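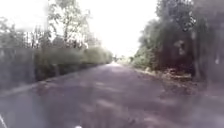 Eylül Ateş
Grounds and Access Coordinator, Marside Estate

Frequently asked questions: the hedge road

Which road do these questions cover?
The straight paved road between the Wombridge gate and the Flurlow buildings, with the long hedge down one side. Residents call it the hedge road or Back Drive. On older paperwork it is Service Road 3.

Can I walk on it?
Yes. It is open to people on foot at all hours. There is no separate sidewalk, so keep to the edge and step in toward the curb when a car comes through.

Can I ride a bike?
Yes. Slow down where the trees shade the pavement. Patches of light and shadow make it hard to spot twigs or a rough place in the surface until you are close. A front light helps, even in daytime.

Can I drive on it?
Residents, deliveries and anyone with a gate code can. Visitors should use the main entrance on Bárány Lane.

Why are there no painted lines?
The road is private and carries little traffic, and we have no plans to stripe it. Drive on the right and let oncoming cars pass.

Who trims the hedge?
Our grounds crew. The top and the road side are cut once the main growing season is over, with a light touch-up in March if it needs one. Please don't cut it yourself, even where it backs onto your yard. Call us and we will add it to the list.

Can the hedge be made lower?
We get this request every year. The current height was agreed on with the homes behind it, and changing it takes a written request from all the households along that section.

What about the tall trees behind the hedge?
They are checked once a year. If you see a hanging or broken limb, report it the same day and don't try to pull it down. Small branches that have already dropped can be moved to the side.

Can I park along the curb?
No. Emergency vehicles need the full width. Cars left there for more than 24 hours are towed at the owner's expense.

When will the road be resurfaced?
No date has been set. The surface is worn but sound, and the last inspection called for patching only. Patching is done one half at a time, with the other half open.

Is it plowed in winter?
Yes, after the main entrance and the Flurlow parking lot. The shaded part stays icy longer than the rest, and we put sand on it.

Are dogs allowed?
On a leash, yes. Take your bags home with you. There are no trash cans on this road.

How long is it?
675 yards from the gate to the first building.

How do I report a problem?
Call the grounds office at extension 2924 and tell us how far you are from the gate. If you get the voicemail, leave a number. For a blocked road or a tree down on a car, call 911 first and then us.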